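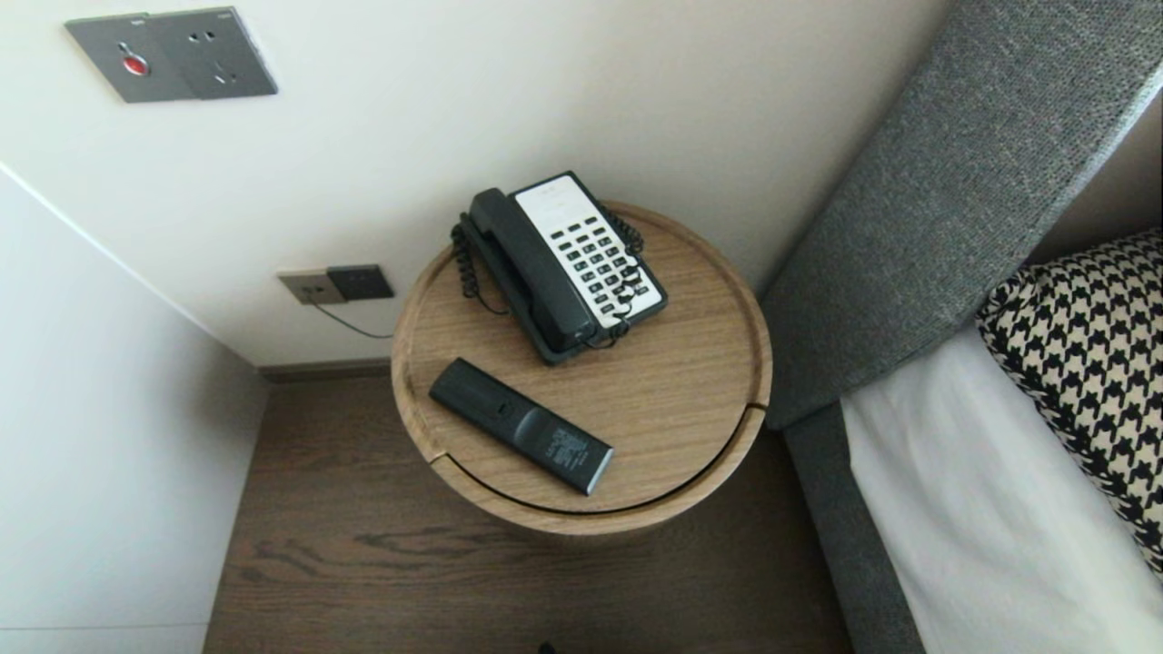 Pamix Bedside Kit
Tabletop and nightstand work package for guest-room arms

The Bedside Kit is the part of the Pamix range we get the most mail about, and we love talking about it. A nightstand is a small target with a lot going on: a phone with a coiled cord, a remote, outlets low on the wall, a bed close by, and sometimes a red button on a wall plate that a robot should never touch. The kit bundles the tool, the cable dress parts and the working rules we use ourselves, and the rules are honestly half the product. Please read them before you bolt anything on!

What's in the box
Parallel gripper with two slotted fingers
Cable dress set (clamp bracket, ties, braided sleeve)
Label set for gripper and controller
Printed rule card, two sides, laminated
Room survey sheets, pad of 31
Ninum task library, bedside section

Who it's for
Teams setting up or testing arms in furnished rooms where people sleep. If you work only in a fenced cell, the standard Pamix tool package will suit you better and costs less.

The bedside rules
Inese Adomaitis wrote the first draft of these in January and they have been argued over ever since (Nuno Rocha still wants the cord rule to be stricter, and he may get his way). The wording below matches the current card.

Rule 1. Survey before power. Walk the room with a survey sheet. Mark every outlet, every wall button, every cord, and the reach of the arm with the gripper fully open. Anything red on a wall gets a keep-out zone in software before the first move. Treat it as live and important until the property tells you in writing what it does.

Rule 2. Cords are obstacles. A coiled handset cord moves when you touch it and goes on moving after you let go. Plan paths over the phone, never through the cord. If an item has a cable attached, follow the cable to its far end by eye before the gripper goes near it.

Rule 3. Slow near the tabletop. Use the Ninum "tabletop" speed profile for any move that ends on or just above a surface. Approach from above, stop, then descend. Fingertips should meet the surface gently enough that a sheet of paper underneath can still be pulled free.

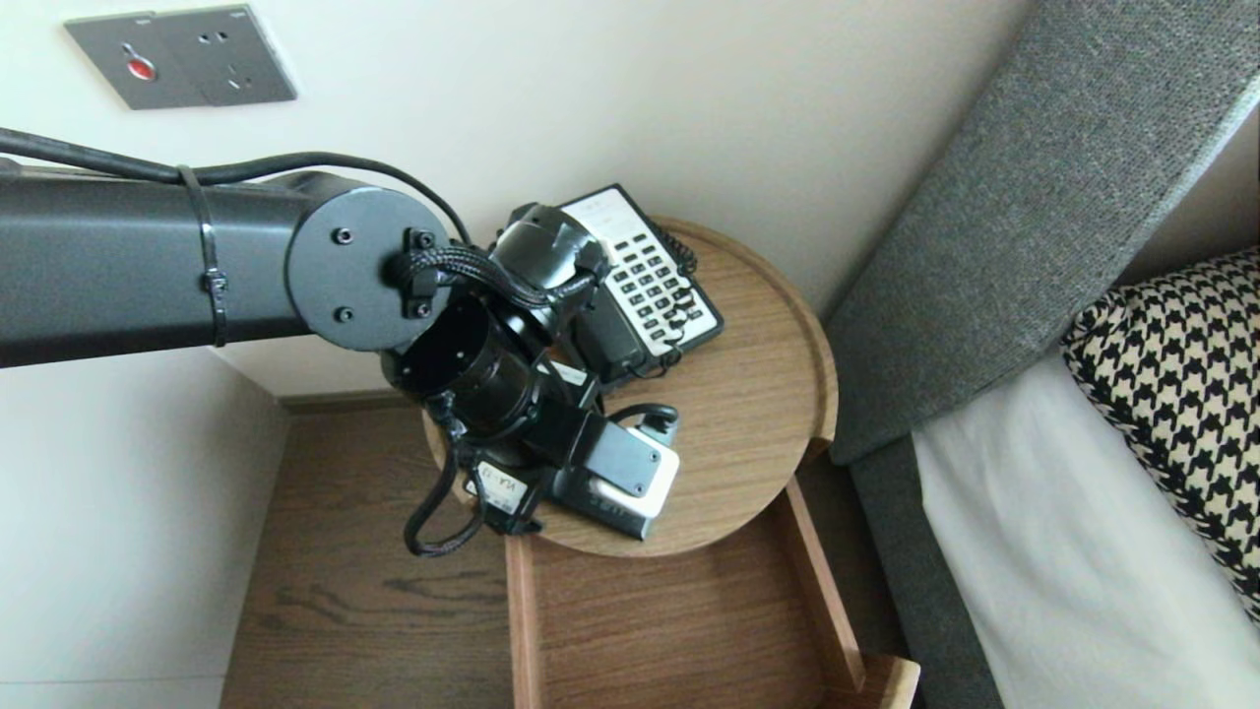
Gripper at the tabletop, with the cable tied along the arm.

Rule 4. Dress the arm cable for the worst pose. Don't set slack with the arm parked. Drive it to the lowest and farthest pose in the task, set the slack there, then run the full task by hand guiding and watch every loop. A loop that hangs below the wrist can find a drawer or a table lip, so check those poses twice. Ties go on snug and the tails get trimmed.

Rule 5. No people on the bed. The bed counts as part of the work area whenever the arm has power. So does the space between the bed and the wall. One operator holds the enable switch, and that person doesn't also run the laptop.

Rule 6. Know what you are picking up. Small electrical items stay where they are unless they are on the task list by name. Unplugging is always done by a person.

Rule 7. Close the fingers to travel. Fingers are shut before any move from one station to another, and the tips stay in view of the wrist camera the whole way.
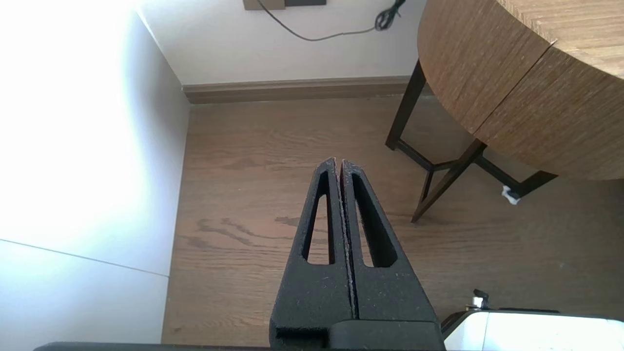
Abelardo Urrego added the travel rule after watching an open gripper hook the hem of a curtain at the Avotiņš test rooms. The gripper was fine. The curtain rod came down on his foot, and he wrote the rule that same afternoon.

Floor checks belong here too. Before the arm moves low, look under and behind the table for cables, clips and table feet. Table legs with cross bars deserve their own collision shapes; a plain box around the whole table wastes reach you'll want later.

Inspection
Finger screws: every 400 cycles
Cable ties and sleeve: start of every shift
Finger pads: replace at 2,000 cycles, or sooner if worn
Enable switch: test before each session, 3 presses, log the result

Using the kit with your own safety paperwork
The rule card sits alongside your risk assessment and does not replace it. Local law and the arm maker's manual come first wherever they are stricter. If your site has its own rules for work in occupied buildings, send them to us. Aušra Toom reads every set that comes in, and two of the seven rules above started life as someone else's.

Ordering and spares
The kit ships from Grillthorpe. Fingers, pads and rule cards are also sold separately. Extra rule cards are free with any order, so ask for a few and put one in every room.

Training questions: Inese Lepik, Pamix support desk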